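# Notes from the back row of the Gemham preview

The first two episodes of *Plisatent* were shown for free at the Coutinho on Tuesday, and I went, because I will watch anything if the ticket costs nothing and the seat folds down.
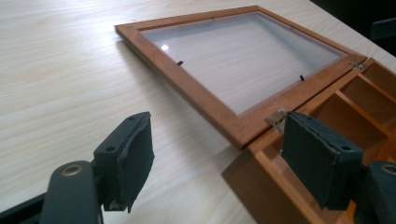 *Wooden display box with a glass lid, open on the table.*

For anyone who missed the posters, *Plisatent* is the new drama from the people who made *Voswood*, the one with the flooded village and the priest who might have been two priests. I loved *Voswood* for five episodes and then resented it for three. My sister still won't discuss the finale at dinner.

The screening was by ballot. You put your name in online, you waited, and then you got an email with a code in it and a paragraph in bold about arriving early. I arrived early. So did everyone else in Gemham, it seemed, and the line went past the bakery and bent around by the bus stop, where a man waiting for the number 8 was asked more than once if he was the end of it. He said no the first few times. By the time I reached the doors he had joined us.

I ended up in the back row next to a woman with a whole rotisserie chicken in her bag. I want to be clear that she didn't eat it. It was just there, for two hours, smelling wonderful.

Before the show there was a short talk from Dariusz Sadowski, who wrote it, and Vitória Esteves, who directed the first block. Sadowski had the look of a man who had been promised he wouldn't have to speak. He thanked the theater, thanked his mother and sat down. Esteves did the rest and was very good value. She told us the opening shot took 71 takes, mostly on account of a goose, and that the goose is in the credits. (I stayed for the credits. It is.)

Now, the show. I'll keep this light on spoilers. A ferry pilot comes home to a town that has voted itself out of existence, and has to work out who has been collecting the mail. The first episode is terrific. It's patient and odd, and there's a scene in a laundromat with hardly a word in it that had the whole room holding its breath, apart from the guy in front of me, who was opening a mint. He opened it the way you'd defuse something.

The second episode is where I started getting *Voswood* feelings in my stomach. A twin gets mentioned. There's a map with a bit torn off. Somebody says "you really don't remember, do you?" and I heard at least three people near me sigh through their noses. I've been hurt by a torn map before.

Still, it looks gorgeous on a big screen, and I'm a little sad that most people will be watching it on a laptop propped against a cereal box, me included from episode three onward. Fog needs room. The sound was great too, except for the quiet parts, when you could hear whatever was playing next door, which had a lot of helicopters in it.

There was supposed to be a Q&A afterward. We got four questions in. Two were about the goose, one was a man describing his own screenplay with his voice going up at the end, and the last was a kid who asked Sadowski if he knew how it finishes. He said "mostly." The whole back row groaned.

It starts properly in October, one episode a week, eight altogether. I'll be writing them up on here as they go out, same as last time, and the comments will be open until somebody brings up the two priests.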